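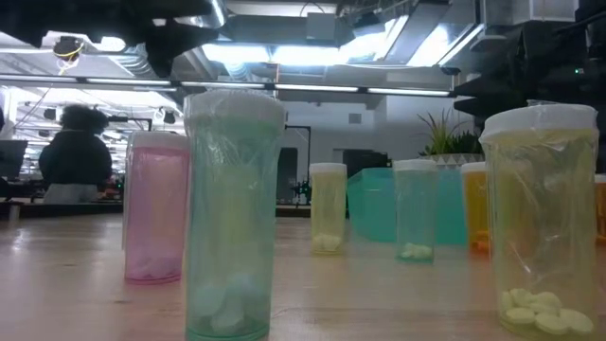 Llevo desde abril peleándome con el plástico transparente y creo que ya puedo contarlo sin enfadarme demasiado. Los que seguís el blog sabéis que en Skimero me dedico al planificador de los dos brazos, o sea, a decidir por dónde van para que lleguen al bote sin darse un abrazo por el camino. La percepción era cosa de otros. Era, porque ahora también es cosa mía (gracias, Petro).

El problema se cuenta rápido: un bote translúcido deja ver lo que tiene detrás y la cámara de profundidad se hace un lío. Si encima le pones film arrugado, cada pliegue devuelve un brillo distinto y la nube de puntos parece confeti. Mi primera versión segmentaba por color, tan contenta ella, y en cuanto un bote verde se solapaba con algo verde me los fundía en un solo objeto enorme. El planificador, que es muy obediente, buscaba un agarre para aquel monstruo.

Lo que hago ahora es buscar tapas. Son blancas, son opacas y tienen una forma que se deja ajustar con un círculo. A partir de la tapa bajo un cilindro hasta el plano de la mesa y con eso ya tengo pose, altura y por dónde no meter los dedos. Petro Yurchenko lo llamó «hacer trampas» en la reunión y luego me pidió la rama para probarla en Neves, así que muy mal no le parecería.

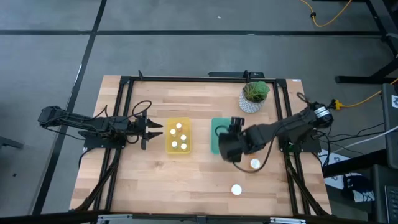
La vista cenital, con los cinco botes en la bandeja amarilla y una tapa o disco suelto más abajo.

Claro, la tapa suelta. Para mi detector una tapa es un bote, y punto. Lo arreglé comparando la altura del círculo con la del plano: si está a menos de 30 milímetros de la mesa, es tapa huérfana y va a otra lista. Cuatro líneas de código y una tarde entera buscando por qué no funcionaban (los metros y los milímetros, otra vez, a mi edad).

En la última tanda lancé 225 agarres y salieron bien 154. Ya sé que no es para tirar cohetes, pero con la versión del color ni me molestaba en apuntarlo. Casi todos los fallos son del tramo final, cuando la pinza tapa el bote a la cámara de arriba y hay que fiarse de la de muñeca. Y la de muñeca tiene sus cosas — retardo, desenfoque y el otro brazo cruzándose cuando le apetece.
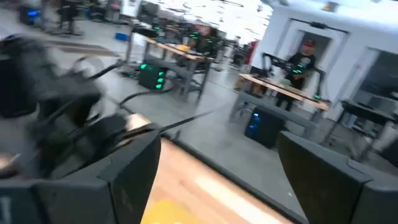 Desde la muñeca: los dos dedos abajo y, a la izquierda, un brazo convertido en borrón.

De momento descarto los fotogramas con demasiado borrón y mantengo la última pose buena. Lo siguiente será enmascarar el otro brazo con su propio modelo, que para algo sé dónde está cada articulación en todo momento. Si alguien lo ha hecho sin cargarse la frecuencia del bucle, que me escriba, ¡pago en cafés!

Última actualización: abril
Compartido 30 veces · 4 comentarios

marisa_k: ¿Y con tapas de otro color qué haces? En Kindham las tenemos de todos los tonos.

Óscar: Lo de metros y milímetros me ha dolido en lo personal.

Petro: Sigo diciendo que es trampa.

Tere: Para la máscara, dibuja el modelo a baja resolución y dilátala unos píxeles. A nosotros nos bastó.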